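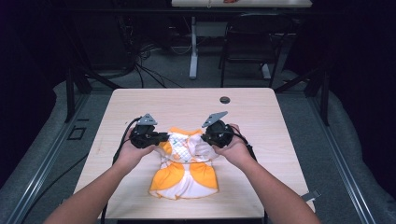

How do you fold a very small dress so it stays folded?

Lay it flat, fold the sides in to make a long rectangle, then fold that rectangle from the hem up until it can stand on its own.

I had a daughter in size 2 before I learned this. My system until then was called the drawer, and it worked the way compost works.

What you need
A table bigger than the dress. A bed will do, though beds are soft and you will end up chasing wrinkles toward the pillows.

Step 1. Find the shoulders
Take one in each hand and lay the dress down with the neckline away from you. If the skirt flares, let it. A hem with a wave in it will keep its wave no matter what you say to it.

Step 2. Smooth from the top
Hold the shoulders and tug outward, gently, until the top half quits bunching. Then run your palms down toward the hem. Two passes. After two you're ironing, and that's a different page.

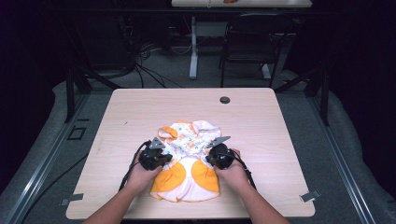
Ruffles and anything padded go last. Pat them down and move on. If the top half has crumpled up again while you were fussing with the skirt, pick it up by the shoulders and start over from step 1. I have done this four times with one dress.

Step 3. Sides to the middle
Fold the left side in a third of the way, then the right side over it. On a flared skirt you'll get a triangle sticking out at the bottom — tuck it back in so the edge runs straight.

Step 4. Up from the hem
Fold the hem to just short of the neckline, then fold in half again. Thick cotton may only take the one.

Step 5. File it
Stand it in the drawer, fold side up. I use a Skarkby box, the shallow one. My neighbor Aranka Vincze uses a shoebox and her drawers look better than mine.

Bold prints and color blocks should face out so you can spot them at six in the morning. All-white things go at the back, where they'll be safe until spaghetti.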